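# Weekly check, gripper cell 2 (the tidy-up arm)

Thursday, July 18, 2019. Walked through by Nuala Nic Aodha, comments by Gøran Holmgren
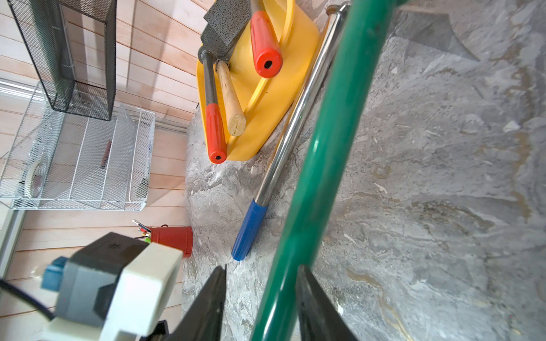 **How often do the finger plates need to be re-torqued?**
Once every 200 hours of running, or sooner if you can feel any play when you wiggle them by hand with the power off.

## Before power-up

- [x] Emergency stop pressed, released and pressed again. *Lovely crisp click since Loïc changed the button in February, thank you Loïc!*
- [x] Wrist cable has slack through the full turn. *Fine today, but do look at it from the left as well, where it likes to creep in toward the housing.*
- [x] Small blue connector seated on the motor block. *Push gently with a thumb, please, and never with a screwdriver (we have all been tempted).*
- [ ] White bracket free of cracks. *I'd like a second pair of eyes on this one, so I've left it open for Erzsébet.*

## Fingers

- [x] Both black plates wiped down with a dry cloth
- [x] Plates close evenly on the 9 mm gauge pin
- [ ] Grip force logged. *The Dredley meter is out on loan, so we'll do this on its return. Slow mode only until then, and I do mean slow!*

## Work area

- [x] Long-handled tools kept back where the arm can't catch them
- [x] Pens and other small things kept clear of the finger path
- [ ] Floor swept under the arm. *Half done, I'm afraid, the phone rang and then it was lunch.*

## Slow run

- [x] 5 open-and-close cycles with nothing in the fingers
- [x] 17 lifts with the practice pole, speed limit on. *It hummed a little on the way down, same as last week, and I've written to Gaëtan about it.*

Open items go to Erzsébet, who has the spare bracket in her drawer.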